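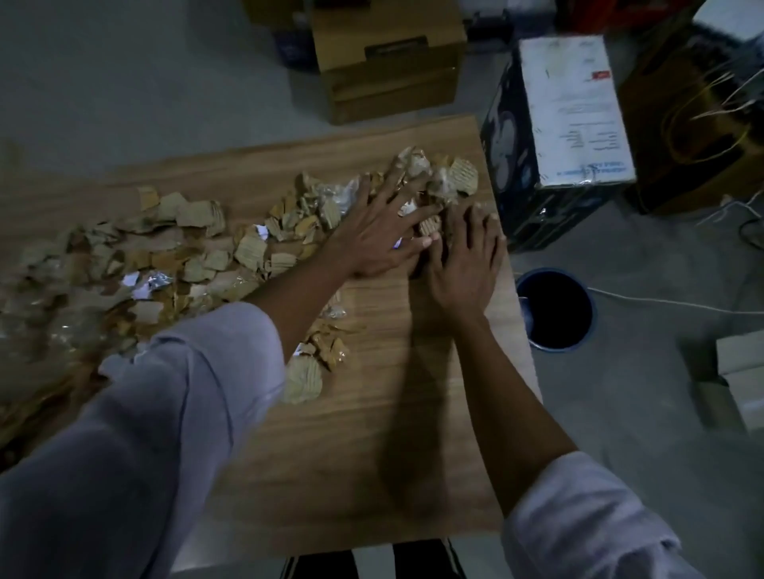 Sorting torn cardboard on the table. Pick out the plastic wrap and foil before any of it goes near the garden.

How I start a no-dig bed with cardboard
By Vasanthi Howlader, May 27, 2022

I put in my first cardboard bed in February, over the scruffiest corner of lawn we had, and I've now got beans coming up in it. A few people at the Lostholm plot swap asked how I did it, so here goes!

What you need
Plain brown cardboard, more than you think
Compost, enough for a layer 6 inches deep
A hose or a couple of watering cans
Wood chips for the paths (if you can get them free, get them free)

Step 1. Cut the grass short
Mow it as low as your mower goes and leave the clippings where they fall. Dig out anything with a long taproot. I skipped two docks because it was cold and I wanted my lunch, and they both came back bigger.

Step 2. Clean up the cardboard
Peel off the tape and labels and pull any staples. I don't use the glossy, heavily printed stuff. Small torn bits are fine for the compost heap or for plugging gaps, but keep your big flat pieces whole for the bed itself.

Step 3. Lay it down
Overlap every edge by a good 6 inches. Grass will find a gap – mine found three. Go a little past where you want the bed to end, too, so the lawn doesn't creep straight back in.

Step 4. Soak it
Really soak it. I gave mine a quick sprinkle the first time and the wind had half of it in Kavinda's hedge by morning (sorry, Kavinda). You want it floppy enough to mold to the ground.

Step 5. Pile on the compost
Tip it out, rake it level and walk over it gently in flat boots. My bed took 15 bags, which hurt a bit, so ask if anyone wants to split a bulk load with you.

Step 6. Plant
Lettuce, beans and squash can go in right away if it's warm enough where you are. For carrots and parsnips I'd wait until next year, when the cardboard has rotted down and the roots can get through.

Water more than usual for the first few weeks and pull any grass that pokes up at the edges. Slugs do love hiding under there, so I go out with a flashlight after supper and pick them off.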